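Workshop diary, Granville bench, 8/23/18
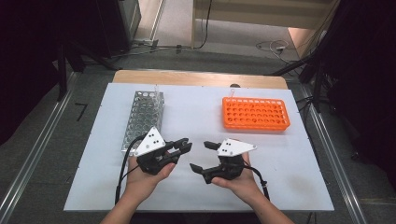
Work continued on the paired hand-held grippers for the Tarov build. Duangjai Rungrueang replaced the return spring on the left unit and recorded it as part 2084. The jaws now close evenly by hand. For the tube transfer trial, the metal rack was placed on the left of the white board and the orange rack on the right, with one tube standing in the back right corner of the metal one. The left cable still loops below the wrist and drapes over the board — a shorter lead has been requested from Wongsuwan. Printed dot plates remain as fitted. Trial log opened at entry 3182.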